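Search this site Enter keywords Go

Last updated: February

Speaker notes: Choosing the independent members of the boundary panel
Joint meeting of the Jumport and Plistport councils
Speaker: Meinir Trevor, Head of Electoral Services

Opening

Good evening, Chair, members and guests. I have been asked to set out how the independent members of the boundary panel are to be chosen, and what is required of the two councils before the vote on Friday. I will take questions at the end. Points on the maps themselves should go to Berwyn Ifans, who is leading that work.

Background

The panel was last formed under the old agreement. Under that agreement the leader of each council put forward names and the other leader could refuse them. There was no limit on the number of refusals and no date by which a refusal had to be made. Members will remember that the seats stood vacant for much of the last term, and that the Cloltside ward was left with its old boundary as a result.

Both groups have said in this chamber that they do not wish to see that repeated. The paper before you was drafted on that footing.

(Pause. Check that members have the paper with the corrected second page.)

What is proposed

The panel would have two independent members in addition to those named by the councils. Applications would be open to any person on the electoral register in either area who has not stood for election or held office in a political party during the past 3 years.

Applications would be read first by officers, who would check only that the applicant is eligible. Officers would not rank the applicants. The eligible names would then go to a selection meeting chaired by Beca Maddocks, with equal numbers from each council.

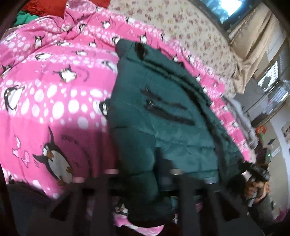

A name would need the support of a majority from each side of the table. Members have asked whether the chair would hold a casting vote. The answer is no. If the meeting cannot agree, it must sit again within the same month, and the reasons for the disagreement must be recorded in the minutes.

Each council may object to a name once. The objection must be in writing and must be signed by the leader. It will be published with the agenda.

Responses received

The draft was open for comment in the usual way. We received almost 80 replies, the greater part from residents of Plistport. Many supported the ban on recent candidates. A smaller group felt it should be longer. Several writers from the Dafis estate asked that evening meetings be held on their side of the river, and that request has been passed to Lowri Ellis in Member Services.

Alun Gethin wrote on behalf of the parish clerks to ask that parishes be given a seat. Officers do not recommend this. The parishes will be consulted on every draft map, and their replies will be printed in full.

(If pressed on parish seats: refer to section 3 of the paper. Do not give a view on individual parishes.)

Cost

The independent members would receive travel costs and the standard meeting allowance. This can be met from the present elections budget, shared equally. No new post is created.

What members are asked to do

The vote on Friday is on the method only. No names are before you and none should be raised in debate. Both councils must pass the same wording. An amendment carried in one chamber and lost in the other would mean that the old agreement stays in force until the matter is brought back.

Group leaders who wish to amend the text should send their wording to my office by noon on the day before, so that it can be shared with the other council.

(Invite questions. Beca Maddocks to answer on the conduct of the selection meeting.)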